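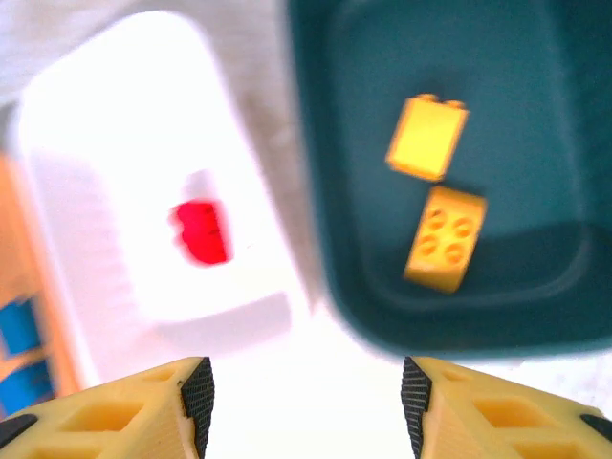
Dropped Bricks and the Wrist Fault: Frequently Asked Questions

Last updated in January by Vitória Matos, Cirkano brick-sorting project

We've had a lot of mail since we posted the first note on the wrist fault, and some of it was better than the note. Thank you! This page collects the questions that came up most. If you run a Sastevach arm with our printed fingers, please read at least the first two sections before your next session.

What went wrong

What is the wrist fault?

During a sorting run the gripper opens without being told to. The arm carries on with its path as if it still had the brick, travels to the bin, does its little release move over nothing and goes back for the next one. The brick lands wherever it was when the fingers let go. Sometimes that's the table, sometimes it's the wrong color bin.

How often does it happen?

On our bench, 9 times in 1,000 picks. That sounds tiny until you try to train on the recordings and discover that the labels say "placed" for bricks that were already on the floor.

Is it the same as a slip?

No, and they look different once you know. A slip is slow. The brick rotates between the pads, then goes, and the fingers close further as it leaves. With the wrist fault the fingers spread wide first. If you step through the wrist camera recording you'll see both pads pull away from the brick together.

So what causes it?

The signal cable that runs through the last joint. When the wrist turns far enough one way and tilts down at the same time, the cable gets pulled against the edge of the connector housing and the line drops out for a moment. The gripper controller reads a lost line as "open." Horácio Bastos found it by holding the cable in his hand and wiggling it while the arm was parked, after we had spent most of a month blaming the software. I still think that's one of the best bits of debugging I've seen in this lab.

Safety

Is it dangerous?

With plastic bricks, not very. The fingers are light and nothing we sort is heavy. The real worry is what happens next: somebody sees a brick drop and reaches in to grab it while the arm is still moving. That happened to us once, at 4 in the afternoon with everyone a bit tired, and it ended in a bruised knuckle. We were lucky it ended there.

A dropped brick stays dropped until the arm is stopped. Press the stop, wait for the brake click, then reach.

Should I stop using the arm until I've fixed it?

If you sort bricks, foam or anything similar, you can keep going with the speed limit set to 100 millimeters per second and a person at the stop button. If you carry anything sharp, hot, breakable or full of liquid, please do stop. An unplanned opening is a very different thing with a glass jar.

Why does the gripper open when it loses the signal? Shouldn't it hold?

This one got argued about all over the forum, and I love that it did! The open-on-loss setting was chosen so that a trapped finger would be released. Holding protects the object, opening protects the hand. We've kept open-on-loss, but the arm now has to stop moving in the same instant, and that part was missing before. If your setup has a different balance of risks, work it out on paper with whoever is responsible for safety where you are, and write down what you chose.

Fixing it

How can I tell whether my arm has the fault?

Clear the area around the arm and run the wrist sweep from the test menu, with the gripper closed on a soft block. Watch the line status light. Any flicker during the sweep means yes. Do it again with the cable cover on, as two people had a clean result only because the cover was off and the cable had room to move.

What's the repair?

Power down and unplug. Take off the cable cover, reroute the signal cable so it enters the connector from the straight side, and leave a loop you can fit a finger through. Clip it with the Vitel strain relief or anything similar that doesn't pinch. Put the cover back and repeat the sweep. It's a small job and strangely satisfying.

Do I need the firmware update as well?

Yes. The cable fix makes the dropout rare, and the update makes the arm stop when one happens. You want both.

Do I need to reprint my fingers?

No. The fingers had nothing to do with it. Do have a look at the grip pads while you're in there, though — a pad lifting at one corner will give you plenty of honest slips to confuse things.

Recordings and bin counts

Can I still use data I recorded before the repair?

Mostly, yes. Run the Becerra script over it. It compares the commanded grip with the measured finger width and flags every episode where they disagree. Look at the flagged ones by eye before you delete anything. Some of them are perfectly good pre-pick moments with the fingers open on purpose.

My bins have the wrong colors in them. Is that this fault?

It could be, but check the color step first. A stray brick with no matching wide-open moment in the recording is a sorting mistake, and rerouting a cable won't help you there.

Where do I send a report?

Use the form on the project page and attach the sweep log and the wrist recording if you have it. Tell us how your cable is routed, even if you think it's boring. Horácio reads every one of them and so do I.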